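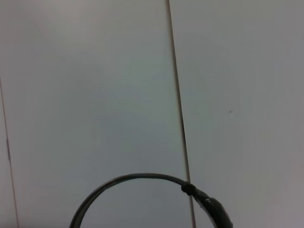
Descaling a kettle

Hard water leaves a chalky crust on the inside of a kettle. It does no harm to drink, but it flakes off into the tea and makes the kettle slower to boil. In our part of Kirley the water is very hard and I descale every month. If yours is soft, twice a year will do.

You can use white vinegar or citric acid. I prefer citric acid as it has no smell. Griffiths on the high street sells it in 300 g tubs, in with the baking things.

Citric acid method

Fill the kettle halfway and boil it. Switch it off or take it off the heat, then put in two level tablespoons of citric acid. Add it slowly because it fizzes. Leave for 16 minutes, pour away, and rinse three times. Boil one kettleful of fresh water and throw that out too.

Vinegar method

Equal parts vinegar and cold water, enough to cover the scale. Leave overnight without boiling. Rinse well in the morning. You may need to boil and empty it twice before the taste goes.

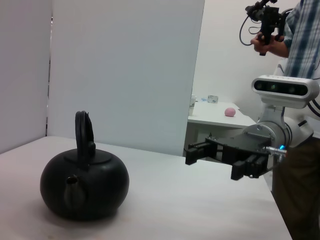
Page last changed: 2018-10-14

The outside

Wipe a matt finish with a damp cloth and a drop of washing-up liquid, then dry it. Don't use cream cleaner or a scouring pad, as they leave shiny patches that won't come out. Never put an electric kettle in the sink.

Scale in the spout comes away with an old toothbrush dipped in the same solution. Do the rim of the lid while you are at it.

Bram Van Beek wrote in June to ask about bare aluminium kettles. Keep to a weak citric acid solution, leave it for a few minutes only, and don't use vinegar overnight.

See also: Limescale on taps. Tea stains in mugs. Cleaning a bread bin.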